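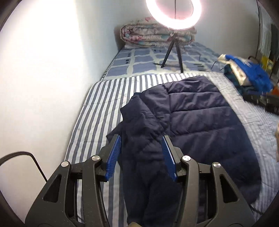
Trilok Bhatt wrote to us that a winter jacket will fold itself if you only sit on it long enough, and he wanted to know what a school could possibly add to that. We answered him with an invitation to a Saturday lesson. He came, he stayed until the tea, and afterwards he asked for the plan of the full course.

## About Skinutell

Skinutell is a small school of home clothing care in Bultodbridge. We teach how to fold, store, air and mend the clothes and the bedding which a household already has. The school has two rooms on the upper floor of Karncombe House, with the entrance from the yard. One room has tables and shelves. The other is furnished as a bedroom, with a narrow bed along the wall, and it is the room our students remember best.

We opened with one evening course, called "The Winter Shelf". In the beginning it was only for jackets, coats and thick blankets. People asked then for shirts, for children's clothes, for curtains, and the program has grown. The Winter Shelf is still the course with which we recommend to begin, also for those who believe that they can fold already.

## Why we work on a bed

Many books on folding show a large clean table. In most homes of our students there is no such table, or it is full of other things, and the folding is done on the bed. Therefore we teach on the bed from the first lesson. A mattress gives way under the hand, the sheet moves together with the garment, and the wall is always in the way of one elbow. A person who has learned on a table must learn this again at home.

We keep the bedroom as a bedroom. The sheets are ordinary sheets, with stripes or checks, washed many times. A striped sheet is also a useful teacher, because you can lay the edge of a garment along the stripe and see at once if it is straight. We have never bought folding boards, although they are offered to us every year. 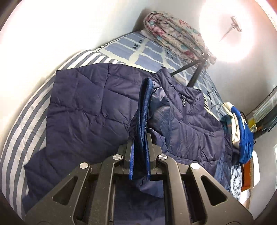 For the same reason the bed is not always cleared before a lesson. At home there is usually a comforter that has no other place, and some clothing that waits for its turn. The student has to decide where these will go, how much of the bed is really needed, and in which order the work is to be done. We give time for this decision and we do not hurry it.

## What we teach

**The Winter Shelf** (10 lessons). Padded and quilted jackets, wool coats, scarves, heavy sweaters. How to close the zipper before folding, where to put the sleeves, how to let the air out without pressing the filling flat. Two of the lessons are for mending: a small tear in a shell fabric, and a seam that begins to open.

**Bedding and Comforters** (six lessons). Fitted sheets, covers, thin and thick comforters. We teach both the flat fold and the roll. The roll is better for a deep shelf and worse for a narrow one, and each student measures the shelf at home before the second lesson. Please do bring the measurements on paper.

**Small Things** (four lessons). Socks, gloves, belts, children's clothes, and the drawer in general. This course is open to children together with a parent.

**One Evening, One Garment.** A single lesson for those who cannot come for a whole course. You bring the garment which gives you trouble and we work on it until it lies quietly. Wedding dresses we do not take.

## How a lesson goes

The teacher shows the fold once slowly and once at normal speed. After that everybody folds the same garment, opens it again, and passes it to the next person. There is not much talking in this part. Dark garments are taken in the daytime when it is possible – on a dark cloth the seams are hard to follow under a lamp.

At the end the students write in a notebook what they did, in their own words and with a small drawing. We have on the shelf some notebooks from the first year, and visitors are welcome to look into them. The drawings are often better than ours.

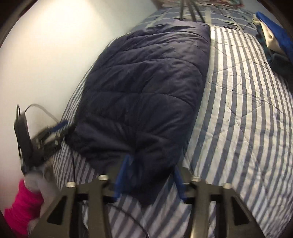 Our teaching method for quilted things is called the long fold, and it is the only one to which we have given a name. The principle is simple: the stitching lines of a padded thing tell you where it wants to bend. We look for them first with the fingers, then with the eyes, and we make the fold along the length before anything else is decided. The navy piece on the striped cover shows well what we look for in the far half, flat and broad, with the seams going over it in curved bands and one edge nearly straight. Toward the near end it narrows to a point and the creases gather in the middle, and here a student would be asked what to do next. Some bring the point in under the rest, some open the whole lower part and lay it once more. We accept both answers.

## The teachers

The courses are led by Tarmo Juška. He learned the work in a hotel linen room and later in a repair shop for outdoor clothing, and he still repairs zippers on Thursdays for people who knock at the door. He teaches in English and Estonian. For Small Things we have guest teachers, whose names are given on the course page when the dates are fixed.

## Practical information

A full course has place for 18 students, who are divided between the two rooms and change at the half of the lesson. The fee for The Winter Shelf is 80 dollars and includes the notebook, the thread and the patches. If the fee is difficult for you, write us a few lines and we will find a way.

Please bring one padded jacket or one blanket of your own, clean and dry. Shoes are left at the door of the bedroom. There is an elevator in the yard building, but it is narrow, and for a wheelchair it is better to call us before so that we open the side entrance on the street.

The next Winter Shelf starts in February. Registration is by letter, by telephone, or in person at Karncombe House, first door after the stairs. The bell is weak, so please press it long.

*Page last revised May 2022.*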